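# The kitchen island

A kitchen island is a freestanding bench, set away from the walls, that you can get to from most or all sides. If it's joined to the wall or the other cabinets at one end, it's a peninsula, and people who fit kitchens for a living will correct you on this (they've corrected me more than once). I've been adding to this entry for a few years now and it has grown a fair bit, so bear with me.

## Where the idea came from

The island is really the old farmhouse work table with cupboards shoved underneath. Big kitchens always had a table in the middle for rolling pastry, plucking chooks and shelling peas, and when fitted cabinets came along the table got pushed out to a dining nook. Then walls started coming down between kitchens and living rooms, and suddenly there was a great empty patch of lino that wanted something on it. In went the bench!

My favourite local case is Colham, where the weatherboard houses up the hill had tiny galley kitchens out the back, usually next to the laundry. Nearly all of them have been opened up since, and I'd say the island is the first thing a new owner there asks for.

## Size and clearance

I tend to think in depths. A slim island is 70 centimetres deep, which gives you one row of cupboards and a bit of overhang, and it suits a narrow room far better than the monsters you see in display homes. Anything you can't reach the middle of is a pain to wipe down. Leave enough floor for an open dishwasher door plus a person walking past it – tape the shape out on the floor and live with it for a week before you order anything.

The Coltero range, which I know best because I've got one, comes in 5 widths and a single height. Model 713 is the one with drawers on both sides. Mine took me a whole afternoon to put together and I still have a hinge left over in the junk drawer.

## Benchtops

Timber is warm and forgiving, and you can sand out your mistakes. Laminate is cheap and gets better looking every year. Engineered surfaces are hard to generalise about, so read the maker's notes. And then there's marble, which everybody falls in love with in the showroom. It's lovely and cool for pastry, but lemon juice and vinegar will etch it, and no amount of sealing stops that completely. White marble with grey veining is the classic pick and shows a beetroot stain like nothing else.

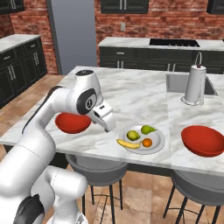

Does a marble island need resealing every year? It depends on the stone and how hard you use it, so put a few drops of water on the surface, leave them for 15 minutes, and reseal if the stone has gone darker underneath.

Honed marble hides etching better than polished, by the way. I'm firmly on the honed side and my sister-in-law is just as firmly on the other, and we've agreed not to discuss it over dinner.

## Power, water and light

Putting a sink in an island means running plumbing under the floor, which is easy enough in a house on stumps and a proper headache on a concrete slab. Power is simpler, though it's still a job for a licensed sparky. Pendant lights should hang low enough to be useful and high enough that you can see whoever's sitting opposite.

## Regional names

"Island bench" is the usual term in Australia, while plain "island" gets used nearly everywhere. In the Poon catalogues it's a "centre bench", and the Geno ones call the wheeled sort a "trolley island", a name I've grown quite fond of. A butcher's block on castors counts too, in my book, so long as the brakes work.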